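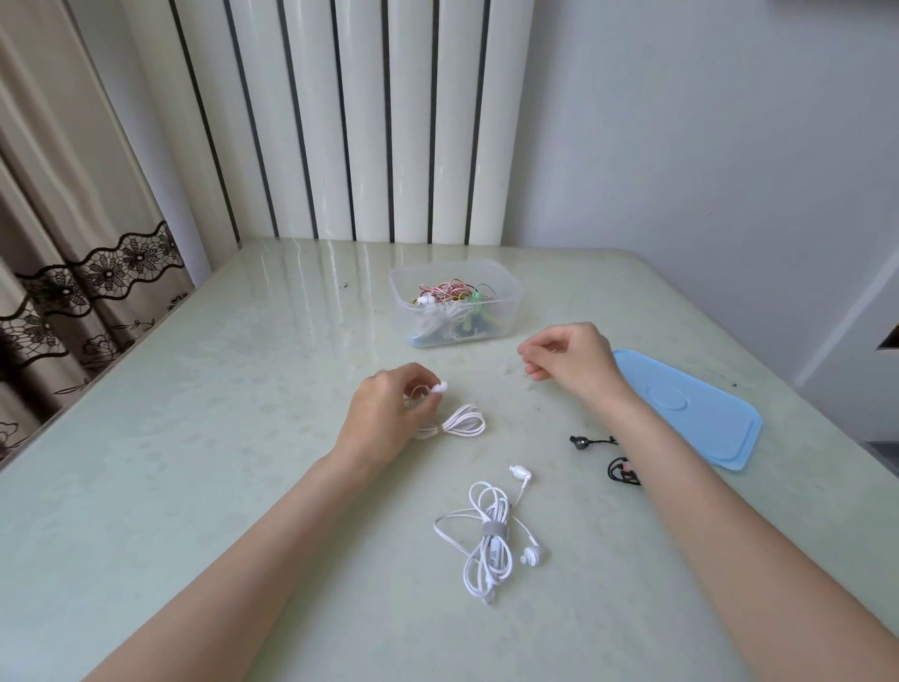
Keeping wired earphones without knots

Wired earphones make knots very easily when they go loose into a drawer. I keep mine in a food box with a lid, and now I find a pair in a moment.

First take everything out and put it on a table with good light. Work with one pair at a time. Hold the earbuds in one hand and lay the cable in loops as long as your palm. Do not pull it tight, and do not bend it sharply near the plug. A cable of 100 cm needs only a few loops.

Close the bundle in the middle with a soft cable tie. I bought the Skalholm ones, 60 in a packet, and they will last me for years. A rubber band is less good, it becomes sticky after one summer.

Before you put the earbuds away, wipe them with a dry cloth. If the soft tips come off, you can wash them in warm water with a little soap and leave them to dry until the morning.

Put the thickest bundles at the bottom of the box. Black cables I keep on one side and white ones on the other. The lid is useful too: during the work I put the small loose tips on it, so they do not roll to the floor.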